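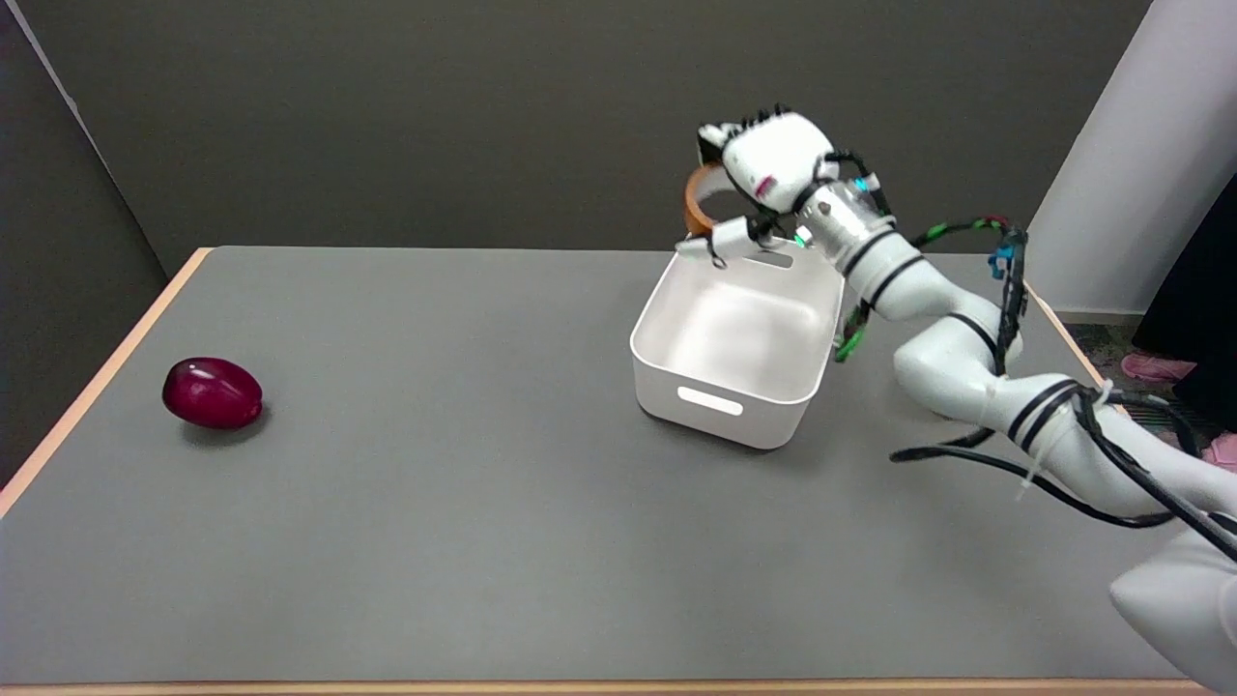 The meeting opened at 9 with the storage plan for the shared workroom at Samonte. Members agreed in August that loose supplies would no longer be left out on the tables overnight, and the question was what to keep them in. The white plastic bins were preferred over the cardboard trays, as the rounded corners wipe clean and the slot handles in the front and back walls make them easy to lift down from a shelf. One member asked for lids. It was agreed to try the open bins first.

**Bins.** Keler can supply 8 more of the same size. Order approved. Two go to the sewing corner, the rest to the long shelf.

**Labels.** Labels go on the front wall below the handle. Handwriting is fine. The label printer is still out for repair at Wurkia and there is no return date.

**Small items.** Tape, string and bands are to share one bin until the drawer units arrive. Scissors stay on the hooks. There was some disagreement about glue, left for next time.

**Food.** Fruit and snacks may stay on the tables during the day but must not go in the supply bins, even when a bin is empty. Anything left after closing will be thrown out.

**Shelving.** Tendora quoted for 3 shelves, fitted. The price was thought high. A second quote will be requested for 2 shelves without fitting.

**Actions**

- Place bin order with Keler
- Ask Wurkia for a date on the printer
- Get second shelving quote
- Clear the cardboard trays before the next meeting

Next meeting same place, same time. Glue to be first on the agenda.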